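Le comptoir de Clindel

Traian Rusu avait gardé la pension de sa tante, à Clindel, pendant quatre ans après la mort de celle-ci. En mars, il décida de vendre.

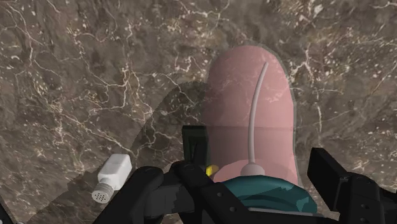 Marloes Verbruggen répondit que c'était trop tôt, qu'on ne vendait pas une maison avant l'été, et qu'il devait au moins repeindre la cage d'escalier. Elle parlait vite au téléphone. Derrière elle, un chien aboyait.

– Je n'ai pas envie de repeindre, dit Traian.

– Alors tu vendras mal.

Il raccrocha et descendit à la réception. Le comptoir était en marbre brun, veiné de blanc, et sa tante l'avait payé plus cher que la chaudière. Elle y posait le registre, les clés et son café du matin. Les clients s'y accoudaient pour demander l'heure du car.

Il ouvrit le dernier registre. La pension n'avait que neuf chambres, mais sa tante les numérotait à sa façon, et la dernière, sous le toit, portait le numéro 405. Un certain Voicu l'avait occupée chaque printemps pendant quatorze ans. Il restait deux semaines, payait d'avance et laissait la fenêtre ouverte même quand il pleuvait. Dans la marge, à côté de son nom, la tante avait écrit chaque fois la même chose : « deux oreillers ».

L'homme de l'agence Meveck arriva vers 11 heures. Il mesura le salon, regarda les plafonds, demanda l'année du toit. Traian ne la connaissait pas. L'homme nota quelque chose et monta dans les étages. On l'entendit ouvrir les portes l'une après l'autre.

– Le comptoir reste ? demanda-t-il en redescendant.

– Je ne sais pas.

– Il faudrait plus de 2000 euros pour le sortir. À votre place, je le laisserais.

Il annonça un prix pour la maison. Traian le trouva bas et ne dit rien. Ils se serrèrent la main et la voiture repartit vers la nationale.

L'après-midi, il porta les draps usés à la déchetterie, puis les rideaux. Il garda la lampe du couloir. En rentrant, il trouva un homme âgé assis sur sa valise devant la porte. L'homme avait un manteau trop chaud pour la saison et un sac de pommes sur les genoux.

– C'est fermé, dit Traian. On ne prend plus personne.

– J'ai écrit en février. Madame ne m'a pas répondu.

Traian regarda la boîte aux lettres, qu'il ne vidait plus que de temps en temps.

– Vous êtes monsieur Voicu ?

– Oui.

Il le fit entrer. Voicu posa les pommes sur le comptoir et attendit, le chapeau à la main, pendant que Traian cherchait la clé. Elle était au mauvais crochet. Il la lui donna, puis monta derrière lui avec la valise et deux oreillers.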